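Darberg Knitting

Darberg knitting is a tradition of hand knitting from the coastal parish of Darberg and the neighbouring island of Hakholm. The name is used for the garments as well as for the way of working them. The best known piece is the heavy fisherman's sweater, but caps, mittens, shawls and bed covers were also made in large number.

History

The age of the tradition is not known. Sheep were kept on Hakholm long before the first written mention of knitting, which is found in a parish inventory from the early eighteenth century. This inventory lists stockings and "one knit shirt, mended". Knitting was at that time winter work and was done by men and women both.

In the nineteenth century the stockings became a trade good. Merchants from Retbridge came to the harbour in May and again in the autumn, and paid partly in money and partly in flour, salt and dyestuff. In the best year of this trade, 1,845 pairs were sent from Darberg. The trade fell when machine-made stockings became cheap, and the knitters turned to sweaters, for which the machines of the period were less suitable.

The sweaters were first made for own use. Each household had its preferred patterns, and these were passed on by copying an old garment, without written instructions. The first printed pattern book was published in Retbridge between the wars. It contains several mistakes in the charts, and some of these mistakes are now knitted as if they were traditional.

Wool and yarn

The wool of the Hakholm sheep has two layers, a long outer hair and a short, soft underwool. For sweaters the two were spun together, while for shawls the underwool was used alone. A grown sweater needs around 400 grams of yarn in the lighter quality and clearly more in the heavy one.

The yarn was spun on the farms until the Tennant mill opened on the mainland side. The mill took raw wool from the farmers and gave back yarn against a fee. It is now closed, but "Tennant yarn" is still the local word for a firm, 2-ply yarn.

Colours

Natural white, grey and brown are the oldest colours. Blue came with indigo, which had to be bought. Yellow was obtained from birch leaves, and the red and orange shades from madder or from lichens collected on the shore rocks. The result depended much on the water and on the metal of the pot, so that two households could use the same plant and get different shades.
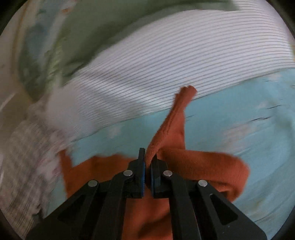
Black was rarely dyed in the parish, as the dye made the wool brittle. Where a dark line was wanted in a pattern, the knitters took the brownest fleece they had and spun it a little tighter.

Technique

The sweater is knitted in the round from the lower edge and upwards. The sleeves are picked up at the shoulder and knitted down to the wrist, so that a worn cuff can be unravelled and made new. Under each arm there is a square gusset, usually 10 stitches wide, which gives room for movement.

The patterns are small and are repeated over the whole upper part of the body. Common ones are the net, the ladder and the broken wave. Hakholm sweaters have a plain band below the pattern, and in Darberg this band is often missing.

Present day

Knitting is taught in evening courses in Darberg, and a collection of older garments is kept in the former school on Hakholm. Most of these garments are incomplete or strongly repaired. New sweaters are sold in small number, mainly on order, and the waiting time can be more than one winter.

See also: Hakholm sheep; Plant dyes; Stocking trade in Retbridge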